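Fatik Editions Releases Corrected Digital Text of "The Lamplighter's Ward," a Three-Volume Novel Long Out of Print

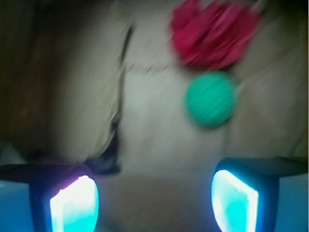
Summary

ZILTVILLE, February — Fatik Editions, a publisher of digital reprints, has released a corrected electronic edition of "The Lamplighter's Ward," a three-volume novel first issued in the 1840s and unavailable in any complete form for most of the past century. The text was prepared from two surviving sets of the first printing and checked against a partial set of proof sheets. It is sold as a single file in EPUB format, with the original volume and chapter divisions retained.

The edition is the first title in the publisher's Irkora series, which will cover domestic and sensation fiction from the first half of the nineteenth century. Further titles will be announced as their texts are completed.

About the novel

The book was published anonymously and has never been securely attributed. Its plot follows Hester Vane, the daughter of a harbor lamplighter, who is left at age nine in the care of her father's creditor, a retired surveyor named Marcus Oldry. Oldry educates her in geometry, Latin and bookkeeping, and keeps from her the terms on which he holds her father's debt. The second volume moves to an inland market town, where Hester works as a copyist in a land office and finds a boundary map that does not agree with the one she was taught to draw. The third volume concerns the lawsuit that follows.

Readers of the period would have recognized the guardian and ward as stock figures. The novel departs from the usual pattern in the amount of space it gives to paid work. Two full chapters of the second volume describe the routine of the land office, including the rates for copying, the ruling of the sheets and the handling of errors. Oldry is absent from these chapters and is mentioned by name in only one of them.

The courtroom material in the third volume is unusually detailed. Hester gives evidence on the construction of the disputed map, and her testimony is printed partly in the form of a transcript. This section was dropped from the one-volume abridgment issued some years after the first edition. Most later comments on the novel rely on that abridgment, and several describe an ending that does not occur in the original.

Source copies and textual method

The new text was edited by Deolinda Falcão, with textual notes by Themba Lekota. The base text is a set in original boards held in the Torres collection. The second set, rebound and lacking the final gathering of volume two, was lent by a private owner. The proof sheets cover the opening nine chapters and carry corrections in an unidentified hand.

Both sets were transcribed independently and the two transcriptions were compared by machine. The comparison produced 2,446 points of difference. Most were transcription errors and were resolved by returning to the page. The remainder fell into three classes: type that had shifted or dropped out during printing, changes made between impressions, and damage to one of the copies.

Where the two sets differ in wording, the edition follows the Torres copy unless the proof sheets support the other reading. Every such decision is recorded in the notes. Spelling has been left as printed, including inconsistent forms of the same word within a chapter. Punctuation has been changed in 48 places where a mark was missing or clearly misplaced, and these changes are listed in an appendix with the original reading beside each one.

"The abridgment was set from a marked-up copy of the first edition, and the person who marked it up was in a hurry," said Falcão. "Paragraphs were joined across cuts and speeches ended up with the wrong speaker. Anyone who has read only that version has met a Hester who contradicts herself from one chapter to the next. The fault was introduced later, and the three volumes do not contain it."

Lekota's notes also address the question of authorship. They review four names proposed at various times and set out the evidence for each. The edition makes no attribution, and the title page reads "Anonymous," as it did on first publication.

Format and display

The file has been prepared as reflowable text. Type size, line spacing and margins can be set by the reader on any device that supports these functions. No fonts are embedded apart from one used for the Greek epigraph to volume three.

Three features of the printed book needed separate treatment. The chapter mottoes, which the original sets in small type to the right, are indented on the left so that they hold their position on narrow screens. The transcript passages are coded as tables with a plain-text alternative for reading software. The ruled account sheet in volume two, printed sideways in the original, appears upright, with its columns in the same order.

Notes are linked in both directions. Selecting a note number opens the note, and selecting the number at the note returns the reader to the same line. Notes can also be ignored entirely: the numbers are set small and may be hidden in most reading applications.

"We tested the account sheet more than any other page," said Nurhan Karakaya, production editor at Fatik Editions. "It has seven columns and the plot depends on two of them. On a small phone the reader has to scroll sideways. We tried breaking it into two tables and it became impossible to follow the sum, so it stays as one."

The file contains a linked table of contents, page references to the first edition and a language tag on every foreign phrase. Page references follow the form volume and page, and can be cited directly.

Introduction and supporting material

The edition opens with a new introduction by Binta Babalola, who has written on guardianship plots in fiction of the period. The introduction discusses the legal position of wards, the trade in secured debts and the treatment of surveying in popular novels. It reveals the outcome of the lawsuit, and readers new to the book may prefer to leave it until the end. A notice to this effect is placed at the head of the introduction.

Also included are a chronology of the novel's internal events, a glossary of surveying and land-law terms, two contemporary reviews printed in full, and a table of the passages omitted from the abridgment. The table gives the chapter and opening words of each omitted passage and links to its place in the text.

"Oldry has been read as a villain or as a benefactor, depending on which chapters the reader had access to," said Babalola. "In the complete text he is harder to place. He teaches Hester accurately and at some expense, and the one thing he teaches her wrongly is the line on which his own income depends."

The Irkora series

The Irkora series will publish novels that meet two conditions: no complete text is currently in print, and at least one complete copy of the first edition can be consulted. Each title will be edited from original copies. Scanned text will be used for comparison only. All volumes will share the same note format and the same method of page reference, so that citations remain consistent across the series.

Tekle Chala, publisher of Fatik Editions, said the selection had been made from a longer list of candidates. "Several novels were set aside because the only copy we could locate was short by a gathering or a title page," said Chala. "We would sooner wait for a second copy than print around a gap. If an owner has a complete set of something we have missed, we would like to hear about it."

The second title, an epistolary novel set among salt merchants, is in transcription. No release date has been fixed.

Availability

"The Lamplighter's Ward" is available now from the publisher's website and through general e-book retailers. The file is supplied without copy protection when bought directly from the publisher. Retailers may apply their own terms.

A printed edition in three paperbound volumes, limited to 2,000 sets, will follow. It will use the same text and notes and will reproduce the account sheet on a folding leaf. Buyers of the digital edition may apply its purchase price toward a printed set ordered directly.

Corrections reported by readers will be reviewed and, where accepted, included in updated files at no charge. Each update will carry a version number on the copyright page and a list of the changes made.

Review copies

Digital review copies are available to reviewers, librarians and instructors. Requests should state the publication or institution and the preferred file format. Extracts of up to one chapter may be reprinted with notice of the review. Longer extracts, including any part of the introduction or notes, require written permission.

Falcão and Lekota will discuss the editing of the text in an online session on Thursday at 6 p.m. Registration is through the events page of the publisher's website.

About Fatik Editions

Fatik Editions publishes edited digital texts of out-of-print fiction, with supporting notes and first-edition page references. The company is based in Ziltville.

Press contact: Nurhan Karakaya, Fatik Editions, Ziltville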